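Review: Skiststead, by Radek Paulík
Reviewed for the Tromidton Music Library

Skiststead is the second album by the singer and guitarist Radek Paulík, and the first he has issued through the Kekeo label. It contains 11 songs, most of them short, and was released in January in a pressing of 596 copies. The library holds two, one of which may be borrowed.

The songs are written for voice and nylon-string guitar, with a harmonium dating from 1959 on four of them. Paulík sings in a low, even tone and leaves long gaps between verses. The approach suits "Ferry Road" and "Monday Rent" very well. It is less successful on the title song, where the third verse repeats the first with little change in the playing.

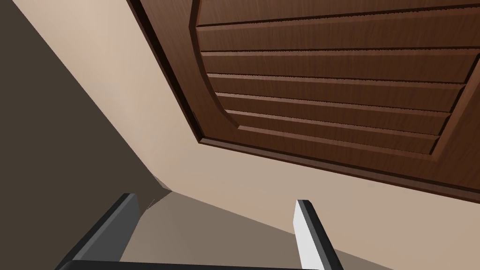
The recording was made by the Šimek studio and is clear throughout, although the harmonium is placed rather too high in the balance on the second side. Listeners using small speakers may find that it covers the ends of the vocal lines. The printed lyric booklet is legible and includes guitar tunings for every song, a welcome addition for players.

The album is recommended to borrowers who enjoy quiet, carefully written songs. Those who know Paulík only from his concerts should expect a more reserved performance. The shelf number is 230.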